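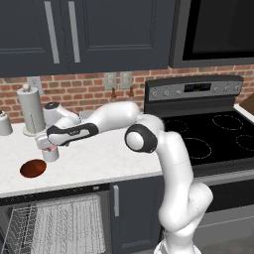

4. Sharing the kitchen with the arm

The sales sheet says the Plinow arm "frees up" your break room staff. At our Nowakowski site it freed them to stand next to it. Plan your shifts accordingly.

4.1 Open the dishwasher fully before you start a job. Leave it open until the arm is parked.

4.2 Check that the cooktop is off. The arm's reach passes over it.

4.3 Load one cup for the first run and watch the whole cycle. Do not trust the progress bar.

CAUTION: Keep hands off the counter while the gripper is closed on anything. Press Stop first, then reach.

Note: Jornum quotes 40 items an hour. We have logged 20, with a person watching. Do not cut a shift on the strength of the first number.
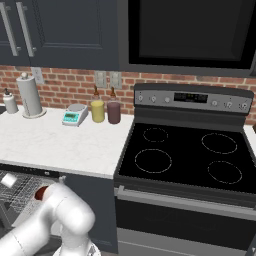 4.4 Before you walk away, look inside the rack yourself and move any small items that could slip through.

4.5 Write every stop in the log, including the ones you caused. Send it to Gianni Lo Presti, who decides staffing for the kitchen. If the log is blank, he will assume the arm needs no help.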